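Zirton Kids: How Things Hold Together
What does a screw do all day?

A screw does not move, does not make noise, and does not need batteries. Still, it has a hard job. It must hold two things together and never get tired.

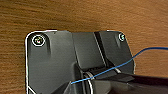 Let us start with the shape. A screw is a small metal stick with a hill going around it. This hill is called the thread. If you could walk on the thread like a very small ant, you would go around and around, and each time you would be a little bit higher. It is like a road that goes up a mountain.

When you turn the screw, the thread bites into the wood and pulls the screw down. You make a turning movement, and the screw changes it into a pushing movement. People have used this idea for a very long time, also for pressing olives and for lifting water.

The top part of the screw is called the head. The head is wider than the hole, so it cannot fall through. It presses on the part below it and keeps it in place. Often there is a round hollow in the plastic where the head can sit. Then your sleeve does not catch on it when you pass by.

What is a bracket?

A bracket is a part that holds another part. The shelf in your room may have brackets under it. Small machines have brackets too, and many of them are made of plastic, because plastic is light and can be made in almost any shape.

Look at a plastic bracket and you may find thin raised lines on it. These are ribs. You have ribs in your chest, and they make your body strong without making it too heavy. Plastic ribs do the same work. Try it with paper: a flat sheet bends when you hold it by one end. Now fold it like a fan and try again. The folds are the ribs of your paper.

Why do many brackets have two screws?

Take a strip of cardboard and pin it to a cork board with one pin. Push the end of the strip with your finger. It turns like the hand of a clock! Now put a second pin, some distance away from the first. Push again. The strip stays where it is.

And the wire?

A wire for electricity usually has metal inside and a soft colored coat outside. The coat is called insulation. It keeps the electricity in the metal, where it should be. The coat can be blue, red, black or many other colors, and the colors help people to know which wire is which.

Bare metal wire can have a different job. If you bend it into loops, it can become a spring, which pushes or pulls back when you press it or stretch it.

Something to do at home

Go on a screw hunt in one room with an adult. Look under a chair, on a door and behind a toy. Draw the shape you see on each head: a line, a cross or a star. Do not open anything that has a plug, and never touch a wire that comes out of a wall.

Next page: Why does glue need time to dry?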